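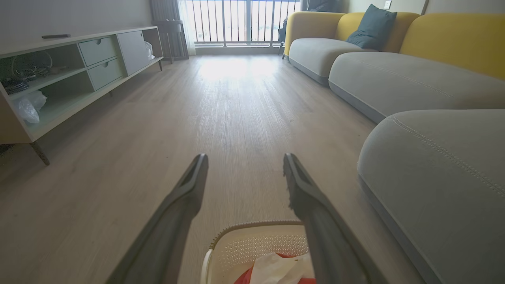

Kondholm is a village on the north side of the Briem valley. It has 697 inhabitants, and most of them live near the old harbor road. The village was first a place for drying fish, and later it became known for small wooden houses which were built close together against the wind.

The local school has 47 pupils in nine classes. Its building was drawn by the architect Hafþór Hviid, who also made the plan for the church in Nomine. A bus goes to Nomine 14 times a day, but in April the road is sometimes closed by floods.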